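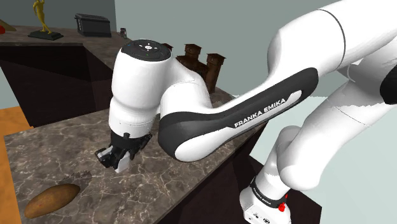 A Franka Emika arm over a potato, in a simulated kitchen.

I have wanted a robot to put my shopping away since I was old enough to be told to do it myself. So when people ask me whether machines can do the chores yet, I'm the wrong person to ask for a cool head. I think they're getting there, and I think the potato is the place to look.

A potato is a horrible thing to pick up if you're a machine. No two are the same shape, they roll, and they come with mud on. You and I grab one while talking to somebody else. An arm has to work out where it is, which way round it lies, how wide to open its two fingers and how hard to close them, and then do it again for the next one, which is fatter at one end.

Much of the practice now goes on in software, in kitchens that don't exist, where you can drop a potato 300 times before lunch and never sweep up. I used to be a bit sniffy about that. Then I spent a Thursday at Hesteck, who do small automation jobs out of a unit in Warkska, and watched them bring something across from the screen to a real bench. Out of 215 goes at moving vegetables from a worktop to a bowl, the arm missed 5. I'd have clapped if I hadn't been holding a tea.

Now, the bowl was always in the same place, and they'd picked the worktop. Move it to my house, with the post on the side and a wet tea towel over everything, and I doubt it would do so well. Peeling is harder again. Cooking a whole dinner is years away, I reckon, and anyone selling you one this August should be asked to show it clearing up afterwards.

But look at the shop floor, where things are tidier. The packing room at Ait Brahim has three arms filling veg boxes on the late shift, and the people who used to do the lifting now check the boxes and sort out the odd ones. They told me their backs are better - and that the arms still can't manage a leek. I loved that. A leek!

That's why I get cross with both camps, the ones who say it's all done and the ones who say it's all tricks. Picking up one thing and putting it down somewhere else is most of housework. Socks, cups, toys, tins. Get that right in a messy room and you've got something my mum would have paid good money for.

Herovia want to try theirs in ordinary flats next. I've put my name down, leeks and all.

Contact us | Copyright Warkska Opinion Page, all rights reserved | Back to top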